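Household Advice Service
Kitchen and Workshop Tips: What We Learned at the Halby Open Day

The Household Advice Service was invited to the Halby open day on 8th September, at which the company's staff demonstrated hand-held grippers used to teach robots to clear and sort everyday items. Members who attended asked that the practical points be set down for use at home. They have been compiled by Kerstin Steinbach and reviewed by Lavanya Pai of Halby, who led the demonstration.

Several of the tips have nothing to do with machines. Teaching a robot to clear a table requires that the job be broken into small, repeatable actions, and the same exercise is useful in a busy kitchen or a shared workshop.

Before You Begin

Clear a landing place first. Operators at Halby do not pick up an item until they know where it will be put down. At home, open the recycling bin, empty the dish rack, and set out a tray before touching the table.

Work from the near edge to the far edge. Reaching over a standing glass to collect a spoon is the most common cause of spills reported to this service.

Keep cords behind you. Anyone using a corded sander, glue gun, or hand mixer should run the cord away from the work surface and check it each time they change sides.

Handling Difficult Items

Paper cups. Hold the cup low, near the base, where the wall is stiffest. A cup squeezed at the middle will fold, and any liquid left inside will come over the rim. If a cup has tipped over, turn it upright before carrying it.

Plastic bottles. Tighten the cap before lifting. A bottle lying on its side should be taken at its middle so that neither end drops. Bottles that roll can be held in place with a folded dish towel.

Flat packages. Slide the package to the edge of the table until a corner hangs over, then take the corner between finger and thumb. Ms. Pai noted that new operators spend more time on thin bags than on any other item, and that the table edge is the remedy she teaches first.

Cloths and gloves. Lift from the center and allow the sides to fall. Crumbs and sawdust will gather in the folds if the cloth is dragged.

Rulers and thin sticks. Press down lightly on one end if it extends past the table edge, or roll the item toward you with a fingertip. Fingernails should not be used on metal rules with sharp edges.

Two People at One Table

Visitors were able to watch the grippers in use at a large white table in the office, and the question of how two people share one surface came up more than once. The advice given was as follows. Agree on who takes which side. Say aloud when you are reaching across. Leave the middle of the table to one person at a time. 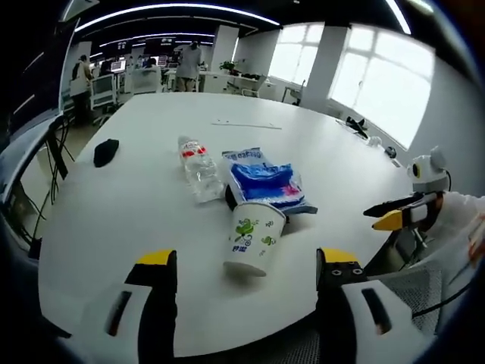 Practicing at Home

Members with kitchen tongs may wish to try the exercise offered to visitors. Place a paper cup, a closed bottle, and a flat bag on a table and move each to a tray using the tongs alone. Allow 30 seconds per item. Tongs with soft tips give better results on paper, and plain steel tips are better suited to the bag.

The exercise is recommended for children over the age of eight and has also been found useful by members recovering strength in the hand, who should first consult their therapist.

Further Information

A printed version of these tips is available from the Pletow office on request. Please quote leaflet 248. Questions about the workshop section may be addressed to Rainer Bauerfeind. Places at the next visit are limited to 18, and members who were on the waiting list in August will be contacted first.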